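Descaling interval, revised

May 2019

The old schedule had me descaling the kettle and the shower head every 2 months, regardless of use. Our bore water is hard, so the colour of the scale was never a surprise, but the timing was a guess. I now log litres through the filter meter and descale at 3,000. Sekar Pasaribu runs his at 4,000 on town water and sees nearly no build-up.

Citric acid still beats vinegar on smell.
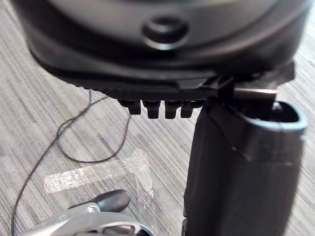 Dose is unchanged — one heaped tablespoon per litre, warm, left for half an hour, then two rinses. I'll recheck the interval in November, when the tank is low.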